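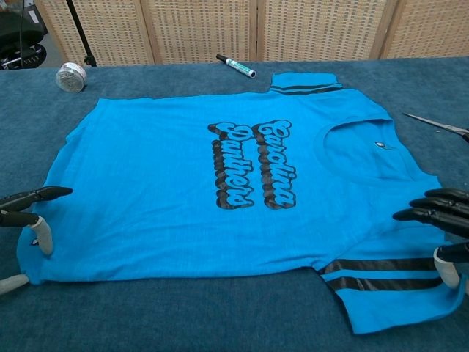 How do you keep your teleoperated folds consistent?
Lanying Fan
I'm teaching a two-handed robot to fold T-shirts by remote control and I'm loving it, but my demos are all over the place! I've done 85 so far. On the turquoise Panthers shirt I go for the hem corner with one hand and down by the lower sleeve with the other, then on the next go I'll start somewhere else entirely. Does that matter for training?

Eleni Stojanovska
Ooh, yes, it matters a lot! Pick one order of grabs and stick to it for your first batch (I did 20 the same way before changing a thing). Vary where the shirt lies and how creased it is, but keep your own moves the same. Slow down just before the pinch too, so the fingertips close on one layer and you don't drag the cloth. It's such a lovely moment when it copies you!

Shiyu Cao
just do more of them, we had 2,344 by September and it got loads better

Mechthild Koller
Agree with Eleni. I'd also bin any demo where you fumbled the corner, unless you want it to learn the recovery.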